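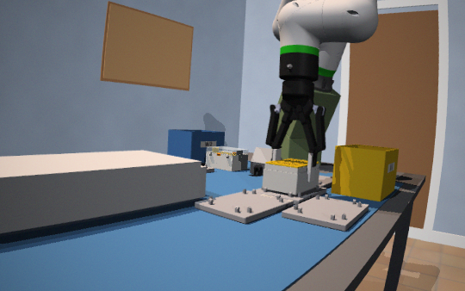

Monday, late, kitchen table

I did it. I walked the whole ridge path from Drosimton to Castelar, all in one day, and my feet are the size of bread loaves and I could not be happier! I'm writing this with both of them in the dishpan, so if the ink runs, that's why.

Up at a quarter to five. I had laid everything out last night and still managed to lose one glove and find it inside the other one. Oatmeal, too much coffee, then the early bus out to Drosimton with three sleepy people on it and a driver who had the radio on very low. It was still dark when I got off at the mill stop. There was frost on the bench and I stood there grinning like a kid on a school trip.

The first stretch is all farm lanes and I'd forgotten how much I love farm lanes. Mud, puddles with a skin of ice on them, sheep staring. A brown dog came along with me for maybe half a mile, very businesslike, and then turned around at a gate as if that was the end of his territory and he wasn't about to argue. The sun came up behind the water tower and everything went pink for about as long as it takes to eat a granola bar. I ate a granola bar.

Then the climb. Last time I did this part (two summers ago, in the wrong shoes) I had to stop at every bend. Today I stopped twice, and one of those was for a woodpecker. I heard him long before I saw him, hammering away on a dead beech, and then he scooted around the back of the trunk and kept peeking out at me from the side. Big one, red cap. I stayed until my hands got cold.

There are 206 steps cut into the steep bit under the lookout. I know because it's painted on the top one, and I was very glad to read it. From up there you can see all the way to Flasberg, with the river doing its big lazy loop around the town, and way off to the left the hills past Westerberg, which had snow on them already. Snow! I sat on my jacket and had the first sandwich (cheese and pickle, the bread a bit squashed, delicious) and watched the fog come off the river in strips. A hawk was circling below me, which is a strange thing, to look down on a hawk's back.

The marker at the summit says 2733 feet. Not a big mountain by anybody's standards, I know, but I got there on my own two legs starting from a bus stop in the dark, and I patted that marker like it was a good horse. There's a tin box with a notebook in it where people sign. I read back through a few pages. Somebody had come up on their birthday, somebody had proposed (she said yes, underlined three times), and somebody had just written "windy." I wrote "windy, but worth it" under that.

After the summit it's ridge for hours and this is the part I want to remember. The path is narrow and mostly grass, with juniper on both sides, and the light kept changing, and the wind was at my back the whole way pushing me along. I sang. I sang all the verses I knew of everything and made up the rest. The only person I met up there was a man going the other way with a gigantic pack, who must have heard me coming for ten minutes and was nice enough to say only "good morning."

Second sandwich at the stone hut. The roof has been fixed since last time, with new boards, and there's a broom now. I swept up my crumbs. My left heel had started talking to me so I took the boot off and put tape on it, which I should have done at breakfast. Note for next time: TAPE THE LEFT HEEL FIRST. Also bring the thin socks, and bring more of the salted almonds, and don't bother with the big thermos, it weighs a ton and the tea was lukewarm by noon anyway.

I got a bit lost coming down through the pines. The blue blazes just quit after the stream, and I went back and forth over the same patch of ferns until I found the next one on a fallen tree, facing the ground. It cost me time but I found a whole carpet of those little orange mushrooms in there and I would never have seen them otherwise. I didn't pick any. I don't trust myself with mushrooms, but I got down on my knees to look at the gills.

The last 15 minutes are on the road into Castelar and they were the longest of the day. Hard pavement after all that moss! But the bakery by the bridge was still open and had one poppy seed roll left, and I ate it on the wall with my legs hanging over the water. The streetlights came on while I was sitting there. I could hear a piano from one of the upstairs windows, somebody practicing the same four bars, getting a little better every time.

Slept on the bus home with my mouth open, I'm fairly sure.

The boots are stuffed with newspaper by the back door. There's a split starting along the right sole and I'll have to see if the shop can glue it one more time. Knees good, back good, heel not so good. I looked at the map again just now, and if you turn off at the stone hut there's another path that drops down the north side toward Westerberg. It looks longer, and there's a waterfall on it. June, maybe, when the days are long and the early bus leaves in daylight.

Water's gone cold. Bed.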